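Effect of Storage Temperature on Weight Loss and Firmness in Dessert Apples
Term report, Food Science Practical, Grerlow College 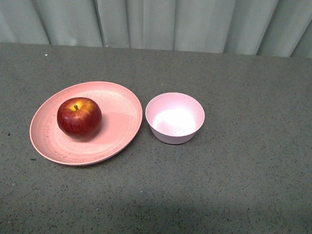 1. Introduction

Apples continue to respire and lose water after harvest. Growers around Brostport store part of the crop in unrefrigerated sheds until March, and the fruit reaching local shops late in the season is often soft. The aim of this project was to measure how much weight and firmness apples lose at two storage temperatures over 34 days, and to check whether a perforated bag changes the result.

2. Materials

Fruit was bought from the Pagano orchard shop in one purchase. Apples with bruises, broken skin or missing stems were rejected. The remaining fruit was sorted by weight, and the lightest and heaviest were set aside to reduce variation in surface area. Each test group held 12 apples.

Weights were taken on a bench scale with a capacity of 2,000 g, reading to 0.1 g. Firmness was measured with a hand penetrometer fitted with an 11 mm tip. Storage temperature was logged every hour.

3. Method

Four groups were set up: refrigerated at 2 °C, bagged and unbagged, and room temperature at 20 °C, bagged and unbagged. Bags were polyethylene with punched holes. Each apple was labeled with a number on a paper tag tied to the stem.

All fruit was weighed at the start and at the end. Bagged apples were taken out of the bag and wiped with a dry cloth before weighing. Firmness was tested only at the end, because the test destroys the fruit. A separate group of the same size was tested on the first day to give a starting value. Two readings were taken per apple on opposite sides, after removing a thin disk of skin, and averaged.

4. Results

Mean weight loss, percent of starting weight:
2 °C, bagged: 0.9
2 °C, unbagged: 2.6
20 °C, bagged: 3.8
20 °C, unbagged: 8.1

Mean firmness fell from 74 N at the start to 66 N in the unbagged refrigerated group and 41 N in the unbagged room temperature group. Bagging made little difference to firmness at either temperature. Three apples in the bagged room temperature group developed mold near the stem and were left out of the firmness mean. Their weights were kept.

5. Discussion

Weight loss responded to both temperature and bagging. Firmness responded mainly to temperature. This agrees with the view that softening depends on ripening processes in the cell wall, while weight loss depends largely on the humidity next to the skin.

Humidity was not controlled. The logger in the room temperature cabinet failed for one night and its readings for that period are missing. The refrigerator was shared with another class and its door was opened often, which produced short peaks of up to 6 °C.

6. Further work

The test should be repeated with fruit of known harvest date. A second variety, Vulthorpe, is sold by the same orchard and has a thicker skin. Weekly weighing would show whether the loss is linear over the storage period.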